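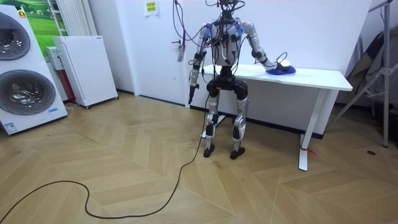
Hello again from the Undach build! We're up to 41 cable ties on the left arm alone, and I've still got a carrier bag of them to get through. Since January I've been down at the workshop most evenings, usually till well past ten, and the job at the moment is cloths. Picking one up, pressing it flat, wiping a table with it - all the things I can do half asleep and have to spell out for a machine in tiny steps.
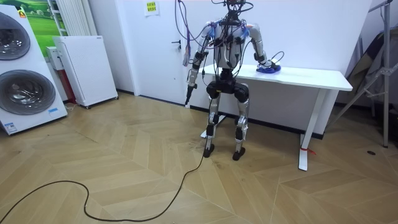 The wrist is what I'm fussing over now. Eluned Mathias reckons I've set the pressure too high (she's probably right, she was right about the hip bolts) so I've knocked it down to 28 on the Nedelcu board and I'll see how we get on. I also need to tidy the wiring round the shoulders before I add anything else!

If anyone has 4 metres of decent cable sleeve going spare, black for preference, please give me a shout. I'm in after tea most nights and the kettle's on.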